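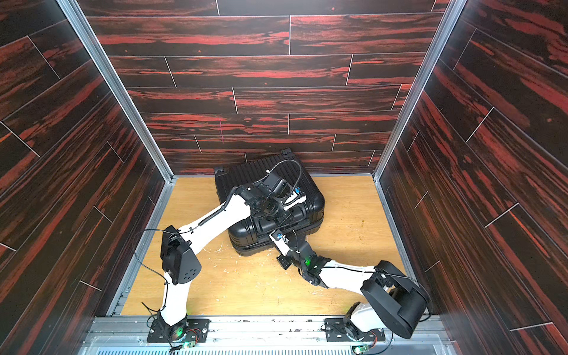 The Nestis N4 is a two-arm work cell for luggage, bags and other bulky goods that a single arm cannot hold still. Before you ask for a price, please read this page to the end, as it will help you to decide what you need and what you can leave for the next budget year. Both arms are bolted to one aluminum rail at the front, and a hard-shell suitcase fits on the floor between them, so one arm can hold the case from the top while the other works at its side. If your products are smaller than a suitcase, you probably do not need this cell. Our single-arm model costs less and takes less space on the shop floor.

## What you pay for

The base price is 2395 euros per month on a rental contract, or a purchase price that we quote after a short call. The rental includes:

- two arms with grippers, mounted and aligned
- the enclosure with three walls and a floor
- a fixed overview camera and one small camera at each wrist
- control software with 4 user seats
- one visit for installation and one day of training

It does not include transport from our warehouse in Podov, the table or frame under the cell, and the computer. Many customers already have a computer which is good enough. Send us the model and Kristaps Ozoliņš from our technical team will check it without charge.

## Planning the work

Please write down your tasks before you order. "Handling a suitcase" is too wide for a budget. Turning the case, holding it flat, taking the zipper pull and following the zipper to the corner are separate tasks, and each of them needs its own set-up time. For small metal parts you will want the narrow fingers, and for lifting you will want the wide ones with rubber.
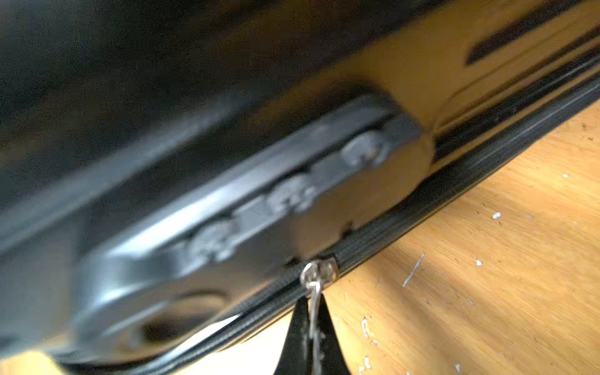

Set-up time is the cost most often forgotten. In our experience, a new customer uses almost 500 hours in the first year for set-up, tests and changes of product. If you have your own technician, this is salary you pay already, but it should still stand in the plan. If you buy the hours from us, ask for a package, as single hours are more expensive.

You should also put aside money for parts that wear out:

- finger pads, to be checked after every 1000 cycles
- arm cables, to be looked at monthly where they bend
- floor board, changed when it is too scratched for your cameras
- side wall panels, usually only after an accident

The floor board and the panels can be ordered in several finishes. A light floor is a good choice for dark products. For light products we suggest a dark floor, at the same price.

## Which corner to start with

Customers who test luggage ask us often where on the case they should begin. Juška, who test luggage for several shops, start with the lower corners. Many kinds of parts meet there in a small area, and a program which can find its way around a corner will usually manage the flat sides too.

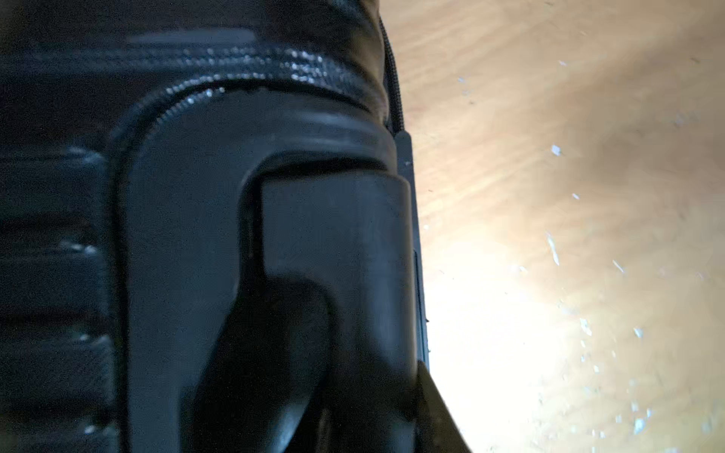 *Wrist camera view: lower corner of a hard-shell case, with corner guard, wheel housing and the end of the zipper.*

## Light

The cell is sold without lamps. If there is a window near, plan for a curtain or choose another wall. Strong light from one side makes the floor very bright and leaves a black case in shadow. A simple lamp set from Prullska fits the corner posts and can be added to the same order.

## Delivery and orders

Orders confirmed before the end of April are delivered in the order we receive them. For a written quote, send your task list, the size of your largest product and a photo of the room to Agnese Sepp in sales. She answers in English or Latvian.

Prices on this page were last checked on Thursday, January 12, 2023, and are without tax.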